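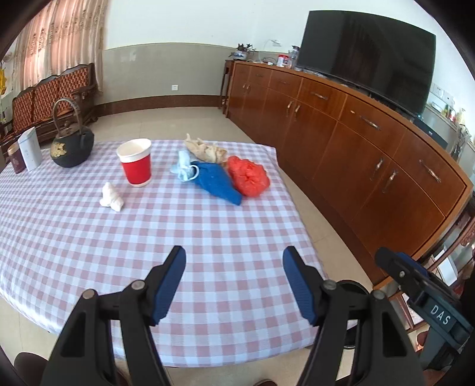 Stiseo Hand-Held Gripper Guide
Section 5: Trying Out and Comparing Finger Pads
Last updated 2022-03-20 by the Stiseo support desk

We use cookies to remember your language and your place in the guide. Accept | Manage settings

By now you should have both grippers out of the case, charged, and paired with the Dosau controller (if the light on yours is still blinking, go back to Section 4 and don't worry, it catches almost everyone the first time!). This section walks you through a side-by-side comparison of two sets of finger pads, the standard Fetetti pads and the softer Veloso ones, using things you already have at home. You'll want a table, a bin on the floor within easy reach, and a bit of patience, because the first few tries always feel clumsier than you hoped.

Before you start

Pick a mix of objects. Something light and crushable like a paper cup, something that flops like a cloth or a mesh bag, and something with a rigid edge like a small box will tell you a great deal more than a whole row of cups. A tablecloth is fine, and we rather like one, but smooth it down first so the finger tips don't catch in a fold.

CAUTION: Leave heavy or breakable things out of the lifting test. The pads are meant for light household items, and a full teapot is too much for either set.

Comparing the pads

1. Fit the Fetetti pads to both fingers. Press each one down along its whole length until it sits flat, then open and close the gripper a few times with nothing in it.

2. On the controller, open the Compare menu and choose New Run. Type in a name you'll recognize later. "Test" seems like a good name until you have 17 of them.

3. Hold the gripper with the fingers pointing away from you and bring it down over the first object. Close slowly. You want the pads to meet the object at the same moment on both sides, and if one side touches first, back off and shift your wrist a little.

4. Carry the object to the bin and stop with the fingers on either side of the opening. Check on the preview that you can see both pads and the rim, and then let go.

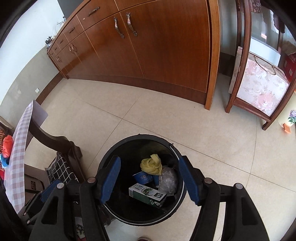
5. Keep going until every object has had its turn, and then save the run. A full run can hold up to 31 grasps, which is plenty for a first afternoon.

6. Swap to the Veloso pads and repeat steps 2 through 5 with the same objects in the same order. Take your time between runs, as tired hands make any pad look bad.

NOTE: Crumpled plastic bags are hard for the preview to pick out against a dark bin, so judge those releases with your own eyes and mark them by hand in the run list.

NOTE: If the controller shows code 823, the finger travel has drifted. Close the gripper all the way, hold the side button until you hear two tones, and carry on from where you left off. Your saved grasps will still be there.

CAUTION: Keep your free hand clear of the fingers while they close, and watch your feet when you're working low to the floor.

When both runs are saved, open them together from the Compare menu and turn to Section 6 to read the charts.

Was this page helpful? 17 people said yes
Comments (5) | Share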